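August 25, 2021
Farville bench, teleop, kitchen set

Started late because the leader arm wouldn't home. Bereket Yilma had left the joint 2 limit tightened after his drawer work, so for a while I was swearing at a perfectly good encoder. Backed it off, homed fine, wrote the old value on the tape by the keyboard. Please don't peel the tape off, anybody!

Plan for the day was ketchup pickups by remote, everything on the Habte build of the recorder (the one with the pedal for start and stop). Sosina Tefera wants 200 good demos before we hand the set to Prerora, and we had 80 going in, so I wasn't expecting to finish, only to make a dent and get my hands back in practice.
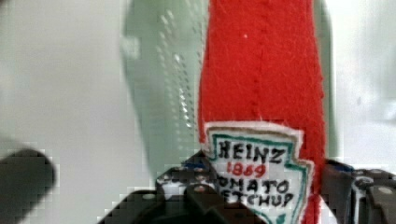 Grip height is the thing I kept fiddling with. I've been coming in too high out of habit, because on the remote side it feels safer to stay up near the top where you can see both fingers, and then you get a pinch on something soft and it folds over on you. So I made myself go low and take it across the label, jaws either side of the lower label, with the tall part of the felt standing free above. It feels wrong in the hand for the first few and then it feels normal. Only trouble is that the left jaw sits over the front of TOMATO and KETCHUP in the wrist view, so if anybody at Sumar is still hoping to use the lettering for alignment, they get OMATO and ETCHUP and will have to make do.

Settings I ended up on: motion scale turned down one notch from Bereket's, gripper on the slow profile, no force feedback. I tried the feedback again and it still buzzes at the end of the close, and I squeeze harder to fight the buzz, which is the opposite of what it's for.
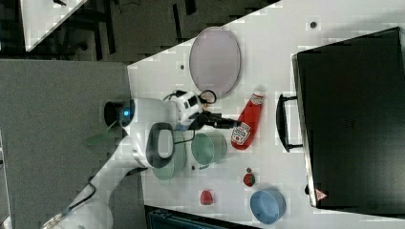 The approach is where my demos and Sosina's really differ. She swings in wide and square up to the bottle before she goes anywhere near it, and I tend to sneak in and rotate at the last second. Mine are quicker but ugly, and when we played a few back next to each other you could tell who was driving without looking at the name on the file. We talked about it over lunch and agreed we'd both do it her way for this batch, with a little pause before the close so there's a clean spot to cut. I can be as sneaky as I like in the next one :)

Threw out 13 takes. Most of those were me stepping on the pedal before I was back at the start pose (the pedal needs a heavier spring, or I need lighter shoes).
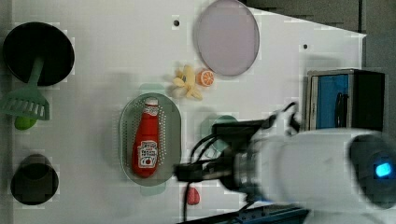

One thing for the write-up: we need to settle what counts as the same layout. Right now I call it a new layout if the bottle gets a new resting spot or the colander moves, and I don't bother if it's only the toy fruit that's been nudged. Sosina logs every nudge. Neither is crazy, but the two halves of the log won't line up if we go on like this, so somebody please pick. I vote for mine, it's less typing.

Also started noting which side I came in from, after the fact, off the overhead recording. Slow, but it's the first question anyone asks.

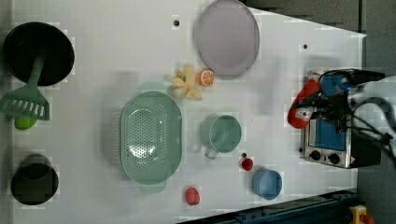 Bereket thinks we should hand-guide a few as well, arm in gravity comp, and mix them in. I'm half sold. You get much nicer wrist motion when you're holding the thing yourself, but then your sleeve is in every overhead view and you have to work the gripper with the button, and my timing on that button is terrible. Told him he can have the arm in the morning if he puts joint 2 back when he's done.

To do: heavier pedal spring, ask Prerora if they want the thrown-out takes too, copy today's files off the recorder before the disk fills up again.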